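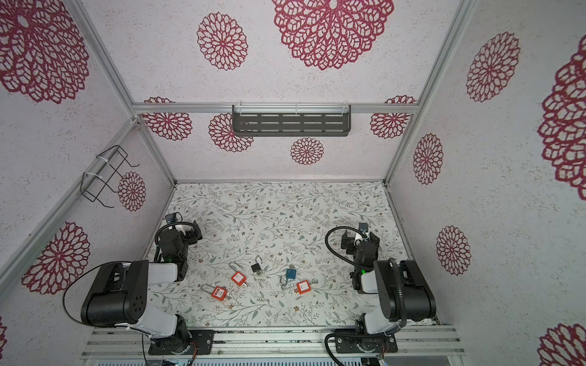
Photo: Kakier

Lining paper over painted MDF: paste choice

kakier — 14 Apr 2019
Lining a box interior with patterned paper, walls and ceiling. Substrate is MDF with two coats of satin emulsion. I have a 1,000 g tub of Trilar ready-mixed. Is a primer needed, or can I paste straight on?

nullmont
Satin is too closed for ready-mixed paste. Sand with 120 grit, wipe down, one coat of acrylic primer. Leave it overnight.

helmy_r
Disagree on the primer. I sanded and sized with thinned paste on a cupboard in January and the seams are still flat. Primer adds a day and nothing else.

nullmont
A cupboard door is vertical. On a ceiling the paper's weight pulls at the seams while the paste sets. Sizing alone let go on mine after 11 days.

kakier
Paper is 375 mm wide, so there will be seams overhead. Butt or overlap?

helmy_r
Overlap 2 mm on the ceiling, butt on the walls. Hang the ceiling first and turn it down into the corners.

nullmont
Agree on the order. I would still butt the ceiling — an overlap shows as a ridge under side light.

kakier
Going with primer, butted seams. Test panel first.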